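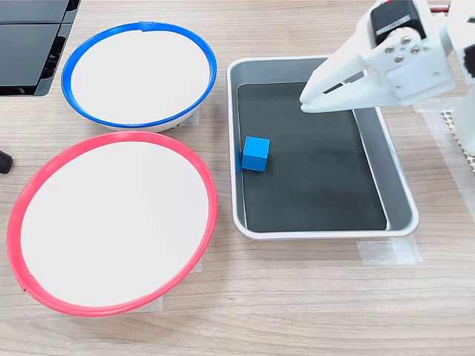 Figure 1. Two bowls, one with a blue rim and one with a red rim, on a light wood-grain tabletop.

Home | Projects | Students | Archive | Contact

Reading the Plemton Obituaries: What Families Choose to Remember
Severino Zabala
December 21, 2023
4 min read

I started this project with a shoebox of newspaper clippings my grandmother had saved, and by July I was hooked. My question was simple: when a family has only a few lines to describe a whole life, what do they put in?

The Plemton paper has printed death notices for decades, and the town library has scanned a run of them. The full set comes to 2,883 notices. I couldn't read them all closely in one term, so I picked every notice from four separate years, which gave me 225 to work with. I read each one twice and marked what it mentioned: work, church, hobbies, food, pets, military service, places lived, and anything said about the person's character.

Hobbies were my favorite part! Gardening and fishing come up all the time, but so do things I never expected, like repairing accordions, or keeping a weather diary. One man from Grultach was remembered for "never once losing an argument about tomatoes." I laughed out loud in the library and had to apologize.

Food turned up in 70 notices. Mostly it is something the person made for others – pies, noodles, Sunday soup – and the writer almost always says who got to eat it. Grandchildren, usually, but sometimes the neighbors or a whole bowling team.

The older notices are shorter and much more formal. They give the name, the age, the church and the surviving relatives, and women are often listed under a husband's name, which made two of them very hard to trace. In the later years the tone loosens up. Nicknames appear in quotation marks, and people are described as stubborn or loud as well as kind.

I had trouble with my categories. Is quilting a hobby if she sold the quilts? I put it under both, and I would set that rule earlier if I did this again. I also had to leave out families who never placed a notice, and the paper charged by the line, so short doesn't always mean there was little to say.

Next term I want to compare Plemton with the Zaditz paper, which ran its notices free of charge. I already have the first reel of microfilm on hold at the Urquijo reading room, and I can't wait to get started.

Contact the project office | © 2023 Student Projects | Back to top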